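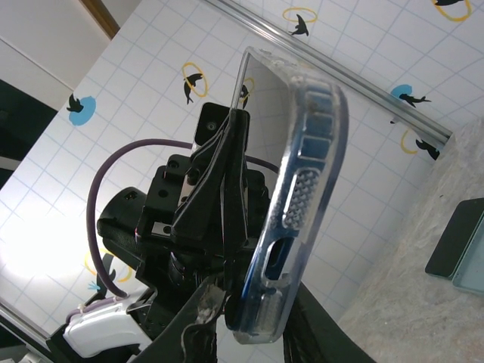

Sleep and Screens in the Rodach Dorm: Final Report
Group members: Catarina Serrano, Leobardo Ponce, Santosh Rajput
April 2, 2025

Question

Do students who stop using screens before bed fall asleep faster? We picked this because all three of us are bad at it. Also the health unit in January said yes but didn't give much detail on how long before bed.

Background

Light in the evening tells your body it's still day. Melatonin comes up later, you feel awake longer. That's the usual explanation. Another one is that it's mostly the content – messages, games, arguments – and light is a smaller part. We read articles on both sides and couldn't settle it. Caffeine and late naps matter too, so we asked about those.

Method

18 students on the Rodach second floor. Everyone kept a paper sleep log. Lights out time, guess at how long it took to fall asleep, wake time, caffeine after lunch yes/no, nap yes/no. First half of the study normal habits. Second half no screens for the last hour before bed. Paper books, music and homework on paper were all fine.

We ended up with 245 usable nights. Some pages came back blank or with the same number written all the way down, those we threw out. Leobardo did the spreadsheet, Catarina did the interviews, Santosh collected logs and bugged people.

Results

Most people reported falling asleep faster in the second half. Not everyone. Two students said it took longer becuase they were bored and lay there thinking about school. The caffeine nights were worse in both halves, and the nap nights were the worst of all. Wake times hardly moved, which makes sense, class starts when it starts. 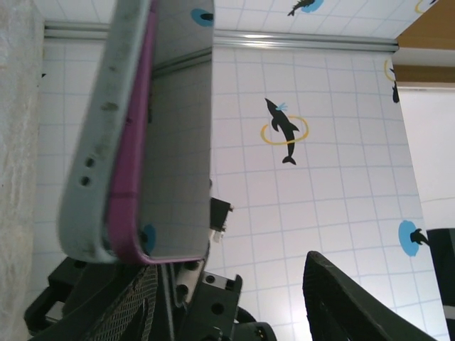
The interviews were more useful than the logs. People said the hard part was the habit of reaching over to the nightstand, even when there was nothing they wanted to look at. Hefin Humphreys told us he got through the week by putting his in a drawer under his socks. A phone lives a rough life anyway, pale gray case all scuffed and smudged with darker marks, so the sock drawer is probably a nice break for it. Others used a desk across the room. The ones who kept it within reach broke the rule more, by their own account.

Problems with the study

Self reported. You can't really time yourself falling asleep. People also knew what we were hoping for, so they may of written nicer numbers. No control group. Midterms landed in the second half – should have checked the calendar before we started. Roommates on different schedules was another one, if one person's lamp is on till late the other person's log doesn't mean much.

What we would change

Longer study, start with a different group doing the no screen half first. Ask about roommates on the log. Bigger boxes on the log sheet, the handwriting was a nightmare. Maybe borrow sleep trackers if the school has any.

Conclusion

Our logs lean toward yes, weakly. Caffeine and naps looked like at least as big a deal as screens. Would not bet money on any of it with this few people.

Thanks to Ravindra Rajput for printing the logs and to everybody on the second floor who filled them in. Raw data is in the class folder, second tab. First tab is a old version, ignore it.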